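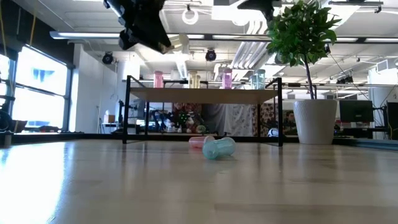 I've had the little riser shelf for most of a year now and I finally have a use for it. It's the low black metal kind with a light wood board on top, and I paid $26 for it at the Dovberg outlet. It spent the winter in a closet.

What changed is the cups. We had ceramic mugs, then glass tumblers, and we kept chipping both. Darcy Ngata brought over a set of frosted plastic ones in September and they've taken over. They come in pink, pale yellow, purple, blue and teal, and everybody picked a color on the first day, so I wash a lot fewer of them.

I keep them on the shelf, right side up. I tried stacking them, but they stick together and you have to twist them apart. Side by side on the board they take more room and they're easier to grab. The plant goes at the right end of the table. Pichit wanted it by the window, but it was in the way of the blinds.

If you're looking for a shelf like this, measure the legs. Mine are tall enough that a cup fits underneath. The next size down at Dovberg was cheaper and I don't think a cup would have gone under it.

The other thing I've been sorting out is pills. I used to have them all in the same orange bottles with tiny labels, and I had to put my glasses on every morning to tell which was which. Now they're in colored see-through bottles with white caps, two red-orange, two yellow, a purple and a pale blue one. I can see how low each one is getting without opening it.

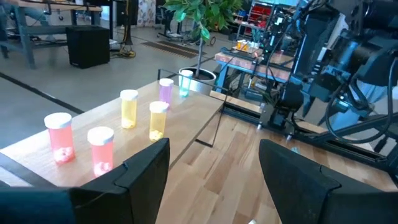

## Still to do

- Write the color list on a card and tape it inside the cabinet door.
- Ask the pharmacy if they can put full-size labels on the colored bottles.
- Wipe down the wood board. Pichit says plain soap and water is fine.
- Find a home for the old tumblers. Lukian may take them.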